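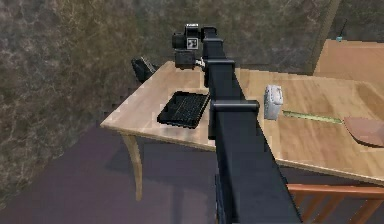
4. Equipment planning and budget

We use cookies to improve your visit. Accept all | Manage settings

The department gave our group a limit of 400 pounds for parts, and the arm itself is on loan from the teaching lab until June. Before ordering anything we built the workspace in simulation, so that we could test reach and gripper clearance over a table without paying for objects we might not need.

The simulated table has a keyboard and a ruler on it, with chairs close by. We kept the chairs in the model as the real room is just as tight, and the arm has to be planned around them.

4.1 Quotes

We asked two suppliers for prices on a replacement gripper. Badawi quoted 84 pounds including delivery. Hellilitz was cheaper at 49 pounds but does not supply the mounting plate, and the workshop could not promise to make one before the demonstration. We chose Badawi.

Printed markers cost us nothing. Iulian Vasiliu priced a second camera from Brosen, but it would have taken most of the remaining money — we dropped it and will work with one.

4.2 Still to buy

A clamp for the table edge (26 pounds, Lusen) is on the list but not ordered. We want to measure the real tabletop first, as the thickness in the model was a guess. Spare cables will come out of whatever is left.

4.3 Changes to the plan

Our first budget had no line for delivery. We added one after the Tuesday meeting with our supervisor and moved the test objects to the bottom of the list, since most can be borrowed from home.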